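Pre-Session Checklist, Sim Kitchen Demos (with my comments)

I keep this taped next to the teleop desk at Mekbridge and I copy it here every time I change it, so if the paper one and this one disagree, trust this one. Go down it before you record anything. It takes me ten minutes with coffee. My comments are under each item, and yes, some of them are long!

1. Desk and operator
Chair locked, cable for the hand controller running behind the monitor and clear of your feet. OK.
Comment: I put this first after I rolled over the cable in February and spent an afternoon finding out why my left-right input was dead.

2. Stop key
Press it once with the arm moving. The arm should freeze and the recorder should mark the episode as aborted. OK.
Comment: I know, I know, it's a simulated arm and it can't break anybody's wrist. But the same people move over to the real cell later, and I want the habit in their hands already. Please do the press every session, even if the last person swears they just did it.

3. Scene load
Load the kitchen from the Rallora menu and check the layout number against the task sheet. Today it was layout 236. OK.
Comment: The menu remembers whatever you had open last, which has bitten me twice. Layouts 221 and 236 look like cousins in the thumbnails, so read the number.

4. Things on the counter
Look for anything that spawned half inside something else. OK today.
Comment: On this one I look at the kettle first, as it stands pretty close to the rim of the sink, and then at the wire rack down in the basin. If either one is shaking on its own, reload. Don't nudge it with the gripper to "settle" it, because that nudge ends up in the data and the policy will happily learn to poke kettles.

5. Reach check
Bring the gripper up to the target handle, slowly, and hold. Fingers should sit close to the bar without the wrist hitting its limit. OK.
Comment: The task is the cabinet under the sink. Go for the handle on that one and leave the dishwasher alone, even though its big long bar is sitting right there next door begging to be grabbed. We do have a dishwasher task. It's a different sheet. 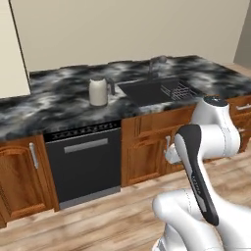
Page last changed: Dec 18, 2018

6. Contact settings
Open the physics panel and confirm the gripper friction is on the Samarakoon preset. OK.
Comment: With the old default the fingers slide off a vertical bar like it's buttered, and then you start squeezing harder and twisting to make up for it. I threw out a whole batch that way. All that twisting was in there, and the first model we trained on it twisted at everything, including drawers.

7. Recorder
Start it, wiggle the arm, stop it, play it back. Joint values and video should line up. NEEDS ATTENTION.
Comment: Playback was a hair behind on my second try and fine on the third. I restarted Paveck and it went away, but I don't trust it yet. If you see it, write the episode number on the sheet and keep going; I can shift the timestamps afterward as long as I know which ones to look at.

8. Disk space
Room for at least 100 episodes. OK.
Comment: We're at 1306 saved ones for the kitchen set, and the old ones haven't been moved off this machine. I'll get to it.

9. Labels
Mark each episode good, bad, or unsure before you start the next one. OK.
Comment: Use unsure! I would much rather go through a pile of those than find a missed grasp sitting in the good folder. A slow pull that gets the door open is good. A pull where you let go and grabbed again is also good, and I'd like more of them, so the model sees what recovering looks like. Bumping the counter on the way in is bad even if you got the door open after.

10. Breaks
Hands off the controller every half hour. NOT DONE.
Comment: Guilty. I went straight through and my last few were sloppy, so I've marked them unsure and I'll redo them tomorrow.

Still open from this round: item 7 (watch the playback lag), item 8 (move the old episodes), and a new grip cover for the hand controller, which is peeling at the thumb. Initial the paper copy when you've gone through it and leave it in the tray.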